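Call for participants: household laundry and lint study

Shares 70
Comments 4

Nalmont is recruiting households for the second stage of Maveo, a study of fibre loss from clothing during ordinary home washing. Participation takes 10 weeks, starting in March. Participants keep doing their laundry in the usual way, fit a filter bag to the drain hose, and keep a written log of each load.

The first stage was carried out on test fabric under fixed conditions. It gave clean figures for new polyester and cotton jersey but said little about real laundry, where a load may hold old towels, a fleece jumper and a set of sheets washed at whatever setting was used last. The second stage is meant to fill that gap. We are looking for 70 households.

Who can take part

You should be 18 or over and the person who does most of the washing in your home. You need your own machine, connected to a drain you can reach without tools. Shared laundries in apartment buildings are outside the scope of this stage. Both front loaders and top loaders are accepted, of any age, provided the machine completes a full cycle without faults.
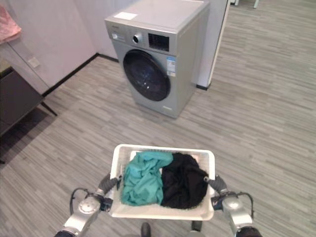 Front-loading machine with round programme knob.

Households that wash fewer than four loads a fortnight will probably not produce enough material for weighing. If you are near that limit, apply anyway and note it on the form. Homes with a water softener are welcome, but the model and the salt setting must be recorded at the start.

We cannot accept households that use a laundry service for part of their washing, or that plan to replace the machine during the study.

What you will do

At the start you will receive a hose adaptor, numbered filter bags, a hanging scale and a logbook. For every load, write down the date, programme, temperature, spin speed, detergent type and dose, dry weight of the load, and the main fabrics according to their labels. If a label is missing, write "unknown". Please do not guess.

Filter bags are changed once a week, air dried on the rack supplied and posted back in the prepaid envelopes. A bag that has been wrung out or rinsed has to be discarded, and the week is then marked as missing.
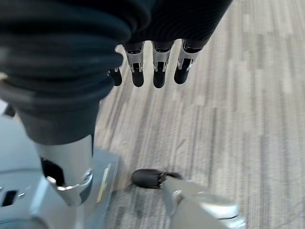 Wenche Midtbø, writing after the pilot, found that the weighing was the slow part: "The log itself took a minute. Getting the load onto the scale took longer, and I started sorting the night before so it didn't hold things up." She also asked for a column for items turned inside out, and the new logbook has one.

There is one home visit, on a Tuesday morning or afternoon, lasting less than an hour. A technician will check the adaptor, record the machine's rating plate and take a water sample from the laundry tap. Someone from the household must be present.

Payment

Households that complete the study receive $700, paid in two parts, half after the home visit and half when the last bag and the logbook have been received. Households that withdraw early keep whatever has been paid by then. The scale and rack are yours to keep — the adaptor must be returned.
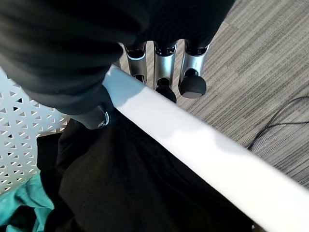
Water and electricity costs are not reimbursed separately. If the adaptor causes a leak, stop the machine, close the tap and ring the number inside the front cover of the logbook. Damage caused by the adaptor is covered by our insurance, subject to the terms in the information sheet.

Privacy

Logbooks are identified by household number. Names and addresses are stored separately and deleted once the final payment has been made. Water samples are tested for hardness and suspended solids only. Results are published as grouped figures, and each household may ask for its own results in writing.

How to apply

Ask for the information sheet and application form from Daichi Kinoshita at the Nalmont office. On the form, state the make and model of your machine, its approximate age, the usual number of loads per fortnight and the number of people in the home. Leave the fabric section blank at this point. Places are offered to give a spread of machine types and household sizes, so the order in which forms arrive has no bearing on selection. All applicants will receive a reply by post or email.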